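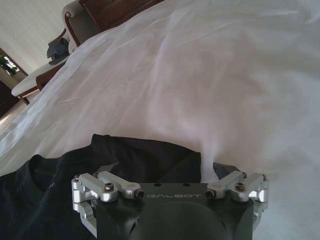 Folding dark tees on the bed – lint problem

edeltraud_h
Posted in Laundry & Linens

I fold everything on the bed because the dresser top has a mirror on it. The duvet cover is white and most of my T-shirts are black or navy. Every time I finish there is fuzz on the shirts, mostly around the collar. The cover is a Brakora, 300 thread count, bought in April. Is it the cover or the shirts?

priter_pete
The shirts are picking it up from the cover. New cotton sheds for a while. Wash it 4 times by itself and check again.

E. Stergiou
I don't agree. A smooth 300 count cover shouldn't shed much at all. Look in the dryer. If you dry dark tees with towels, the fuzz is already on them before they get near the bed.

edeltraud_h
I do dry them with towels. I'll split the loads.
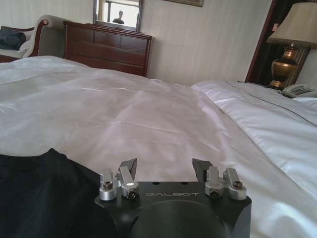 The other thing is that the duvet is soft, so the shirt sinks in and the sleeves won't lie flat. I smooth the cover out first and it still wrinkles up as soon as I pull on the hem.

zudport22
Put something firm under the shirt. I use a Damasceno folding board, but a big piece of cardboard works. Lay the shirt face down, sides in, then fold up from the bottom.

priter_pete
A board is overkill for T-shirts. Fold them in the air against your chest and just set them down on the bed.

zudport22
Fine if you have six shirts. I do laundry for five people and the piles need to match or the drawer won't close.

E. Stergiou
Either way, put a dark flat sheet over the duvet before you start. Mine is an old one, 170 grams, and it keeps dye off the white too. New navy shirts can rub off on bedding if they're at all damp.

edeltraud_h
I have an old gray sheet I can use. Will try that with the cardboard and post back after the next couple of loads.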